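Workshop notebook, August 2020

Colport dye tests, second round. The walnut bath has finally given me a proper brown! 3000 ml water, 692 g of husks, steeped since last night, and after straining I had 2946 ml back, so hardly any loss. Swatch 19 is the one to look at (Nallitz linen, no mordant), lovely and deep with a bit of gold in it.

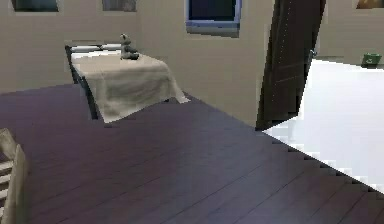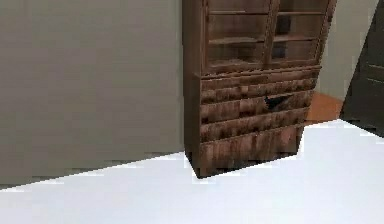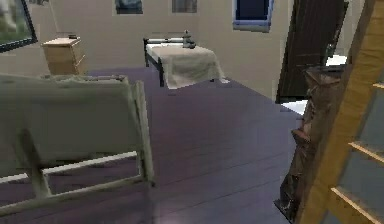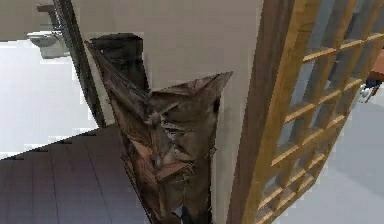 Iron next. I want a small pinch in half the bath and the other half left alone, same linen, same soak. The January batch went flat grey and I still think I overdid it. What I'm after is unevenness, like the crumpled brown cloth with tan where the folds catch the light, so I'll scrunch the Joker pieces before they go in and not stir. Carnegie wool can wait its turn, must weigh it dry first. Need more husks!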